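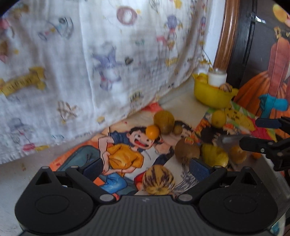 Re: [windowsill-growers] Pepino cuttings, how long on the sill?

Previous | Next | Thread | Author | List home

Nathalie Zacharias wrote:
> I took six pepino cuttings off the old plant in September and they
> have been in a jar on the kitchen sill ever since. Roots are showing
> on four of them. Do I pot them now or leave them in water until the
> days get longer? Also, does anyone really get ripe fruit from a plant
> kept indoors? Mine flowers like mad and then drops everything.

Pot them now, Nathalie! Four out of six is a great start, and roots that grow in water get brittle if you leave them too long. I wait until they're as long as my thumbnail and then move each one into a small pot of plain mix with a handful of grit in it. Water it in, pull a clear bag loosely over the top, and keep it out of direct sun for the first week. They sulk. The leaves go limp and you'll think you killed them, and then one morning they're standing up again – I still get a kick out of that every single time.

The two with no roots may still do something. Cut a sliver off the bottom, change the water and give them another couple of weeks.

As for dropped flowers, I had the same trouble for two winters in the Prevard apartment. My best guess is heat. The sill there was right over a radiator and the nights never cooled down. When I moved to Erkunholm I put the plants in the back porch, where it sits in the low 60s at night, and they held on to their flowers the very first spring. I also started tapping the stems around lunchtime to shake the pollen loose (an old electric toothbrush works too, if you don't mind the looks you get). And go easy on the feed! I was giving mine a full dose of tomato food every week and getting gorgeous leaves and no fruit at all. Half strength, every other week, once the buds show.

Picking time is the part I love talking about, so bear with me. Size tells you very little, and I've cut into big ones that tasted like wet cucumber.
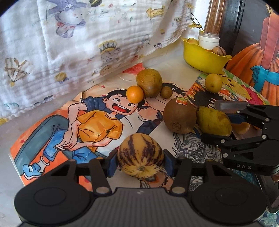
Color is what I go by, and I check it every day once the fruit stops swelling. You want the green gone from the background completely. A pale yellow skin with dark purple stripes down it, like the egg-shaped one here, is getting to the stage where I'd start sniffing the stem end and pressing very gently with a thumb. If it gives a little and smells like honeydew, eat it that day. If it's still hard I put it in a bowl on the counter and try again on Monday or whenever I remember. Some plants go a deeper gold before they're sweet, so sacrifice one early and learn what yours does.

I kept a tally last year for once. 30 fruits off three plants, and the heaviest was 266 grams, a seedling I've been calling Eskola after the street I live on. The whole crop came to 2240 grams, so you can see most of them were small! Nearly 80 flowers opened on Eskola alone, so plenty still dropped. Don't take it personally.

I'll have rooted Eskola cuttings to swap in spring if anyone wants them. I would dearly love a piece of that Diltik plant somebody mentioned here a while back, the one with hardly any stripes. Is it still going?

Nathalie, tell us how the potting goes, and what your night temperature is if you have a thermometer handy.

Recent in this list
Tamarillo from seed, leaves curling
Whitefly on the porch again
Grit or perlite for cuttings?
Spring swap: what have you got?
Goldenberries in a hanging basket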